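News from the Macedo case: the passport is back, the court case is still open

June 4, 2025

Many of you have written to us to ask what is new with Rogério Macedo, the reporter of the weekly paper Jiver, who could not leave the country since his articles about the port contracts in Lacerda. We can now give you an answer. Last week the passport office gave him back his passport, after 73 days of asking in writing. The travel restriction is lifted. The court case against him, for "spreading of false information", is still open.

His sister, Iolanda Macedo, went with him to the office. She told us that the clerk put the passport on the counter, asked for one signature and called the next person. There was no letter with it and no explanation. Our lawyer, Nayara Siqueira, has asked for a written confirmation, so that Rogério does not meet an old entry in the computer when he stands at the airport. Until we have this paper she advises him not to book anything, and he follows this advice, although his patience is not large at the moment.
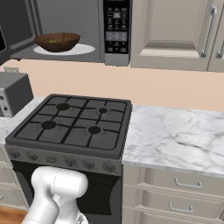

A bowl on the turntable, with the microwave door open.

For readers who are new to this newsletter, a short summary of the case. In September of last year Jiver printed two articles about the enlargement of the port. Rogério had compared the public contract with the invoices of a subcontractor, and the amounts were different. The paper asked the port authority for a comment and printed it in full. Some weeks later he was called to the police station in Lacerda, first as a witness. At the second visit he was told that he was now a suspect and that he must leave his passport there. A colleague at the paper, Luana Seixas, was also questioned, but she received no restriction and she continues to write about the port.

The newspaper has stayed with both of them. It has a small editorial office and it sells fewer copies every year, and we know that the legal costs are heavy for it. From the emergency fund of Punura we have paid 200 euros for the translation of the court documents and another 200 euros for the travel of the lawyer to the first hearing. We thank everybody who gave money to the fund in the winter. Both payments will appear in the yearly accounts under "legal help".

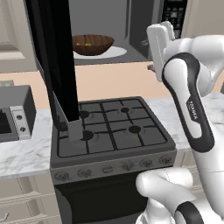 The question we receive most often is why it takes so long when the restriction was never ordered by a judge. Nayara has explained it to us with patience, and I try to repeat it correctly. The police can ask for a passport to be held, the prosecutor can prolong this, the passport office keeps the document, and the border service keeps its own list. When the prosecutor decides to stop the measure, the other offices do not learn it by themselves. It is a little like the gas stove above, where all the knobs stand in one row along the front and the burners are spread out behind them: you turn one knob and only one burner answers, and the others stay as they were. So the lawyer must write to each office separately, and must ask each one for an answer with a stamp. In the case of Rogério the prosecutor had agreed already in the first weeks. The rest of the time was for the other letters.

We mention this because two more journalists have asked us for help with the same problem, and perhaps some of our readers know others. If a passport is held without a decision of a court, please ask for a copy of the written order on the first day. If it is refused, write down the name of the officer, the hour and the room. Send the request again by registered post and keep the receipt. Nayara says that these receipts were the strongest thing in the file, stronger than the public letters, although the public letters gave courage to the family.

About the public letters: the appeal which we started together with the reading group Flelleteo was signed by up to 200 people, depending on whether one includes the signatures which arrived after the closing day. It was handed over at the Ministry of Justice by Maiara Figueiredo. She received a stamp on her copy, and until today no reply. We will ask again before the summer holidays.
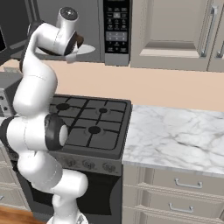

What comes next is the hearing in the main case. It was planned for the spring, then it was moved, and the court has now told the lawyer that it will take place in September. The exact day is not fixed. The prosecutor wants to hear an expert about the invoices, and the defence has asked that the complete contract is put into the file, because until now the judge has only seen some pages of it. We think this is a reasonable wish. Two of our members will travel to Lacerda to observe the hearing, and we will write a report for this newsletter.

I spoke with Rogério on the telephone on the evening after he got his passport. He was happy, but tired. He would like to visit his daughter, who studies abroad and whom he has not seen since the case began. He has also gone back to work. His next article is about the fishing families who had to leave the old quay, and he did not want to tell me more before it is printed. He asked me to thank the readers who sent cards to the editorial office. Iolanda has put them up on the wall in the corridor there, and the newer ones already hang over the older ones.

If you would like to send a card, please use the address of the paper and do not write anything about the court case on it. A greeting is enough. Questions about the observers or the emergency fund can be sent to the Punura office, which is open in the mornings. We answer all letters, but in June it can take two weeks.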